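Stodville kitchen program weighs a second pair of robot arms

The Plidero training kitchen in Stodville will decide in November whether to buy a second two-arm work station, after a year of testing the first one on small tabletop jobs such as lifting a utensil out of a holder and putting it back.

Sevim Karaca, who manages equipment for the program, said the purchase would be the largest single item in next year's plan. The kitchen has asked two suppliers, Clurnon and Akyol, for written quotes covering the arms, the grippers, delivery and a service contract.

"The arms are the part everybody asks about," Karaca said. "The rest of the list is what takes up my afternoons."

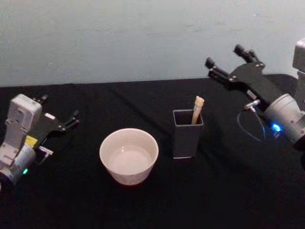

That list runs to two pages. It includes spare finger sets, cables, a heavier table, floor anchors, black cloths and a second electrical circuit for the back wall. The first station was bought without a budget for spares, and the program spent $600 on replacement parts in its opening months, all of it taken from the money set aside for cookware.

Karaca has asked for a separate line for parts this time. She wants at least two finger sets on the shelf before the new station is switched on, and a cable of each type.

Where the time goes

Kiran Sandhu, who runs the daily sessions, keeps a log of each attempt. A session usually means 100 attempts at one task, with the items moved to slightly different spots on the cloth between tries. The two arms stand at the left and right of the table, with the items in the space between. In many of the tasks only one arm does the lifting and the other stays open.

Sandhu said thin handles are the hardest to plan for. A gripper that takes hold of a spoon near the very top of the handle can carry it well clear of the holder, but there is little handle to spare if the grip is off. The program is asking both suppliers to price softer fingertips as an option.

"I would rather have better fingers on one station than plain ones on two," Sandhu said. "Sevim knows that. We have talked about it more than once." 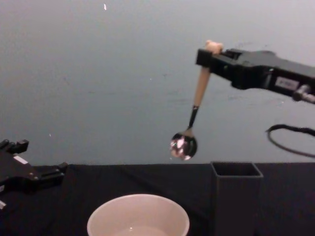

Small items, small costs

Cups, bowls, spoons, brushes and holders come out of the regular kitchen supply budget. Sandhu has asked for $200 a year to buy them in matching sets, so that a broken bowl can be replaced with the same bowl. Using a different one means starting a new log.

The request also covers replacement cloths. The dark cloth now in use creases when the table is moved, and Sandhu would like a spare so that one can be pressed while the other is on the table.

Neither supplier includes tabletop items in its quote. Clurnon has offered two days of on-site setup, and Akyol has offered a longer service contract with setup billed by the hour. Karaca said the two offers are hard to compare as written, and she has sent both back with the same form to fill out. 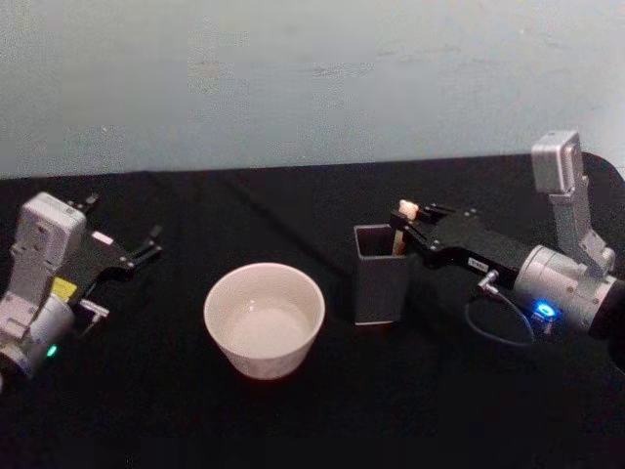 What happens next

The completed forms are due before the November planning meeting, which starts at 5 p.m. in the Plidero dining room and is open to the public. Karaca will present three choices: a full second station, an upgrade to the existing one with new fingers and spares, or no purchase until the following year.

If the full station is approved, the back wall would be rewired first — a job the building's electrician has put at nearly a week — and the arms would be ordered once that work has been inspected. Sessions on the current station would continue in the mornings.

Written comments can be left at the Plidero front desk.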